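Search Search this site Go

Software Notes: Handover Planning in Bravo

Thursday, February 27, 2020
By the Hallar controls team

The January build of Bravo replaces the two-arm handover planner. The old one solved for each arm separately and then checked the pair for collisions, and it rejected a large share of its own plans. The new planner treats both wrists as one 14-joint problem and searches for a meeting pose that both arms can reach with margin at the joint limits.

Three changes matter to anyone writing task scripts.

First, the meeting pose is no longer a fixed point in the workspace. Scripts that set handover_point will still load, but the value is read as a hint and the planner may move away from it. To force the old behavior, set handover_lock to true. Expect more planning failures if you do.

Second, grasp force on thin rigid objects is now capped by object class. The cap comes from the Asance model file, and a missing entry falls back to the lowest class. Glazed ceramics slip at low force when held by the rim, so please fill in the entry before you file a bug about slipping.

Third, plan time is limited to 425 ms. If no plan is found in that window, the arms hold position and the planner tries again with a new seed, up to 20 times. The retry count is written to the log under plan.seed_try. Long runs of retries nearly always mean that the object frame is wrong, and the fix belongs in perception.

On the perception side, the depth filter still has trouble with glossy surfaces. A highlight on glaze leaves a hole in the depth map, and the plane fit then tilts toward the side with more valid points. The current workaround fits the rim first and uses the interior points only as a check. It works when at least 40 percent of the rim is in view of one wrist camera. Printed patterns help the tracker between fits, so plain white dishes remain the harder case.
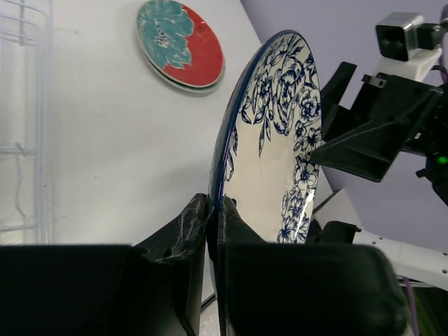
ZISTADEN, January. Dish handling is the main test task for the new planner. With a plate pinched upright at its lower edge and the other gripper close beside it, clearance between the two sets of fingers sets the limit on the approach path. The planner now models the wrist camera and its bracket as separate collision shapes. Cables are still covered by a single padded cylinder, and that cylinder is too large for some approaches from the side. A tighter model is planned for the next build.

Known issue: replaying a log recorded before the January build will ignore force caps. Convert old logs with the bravo-migrate tool first.

Contact the editors | Copyright 2020 Hallar | Back to top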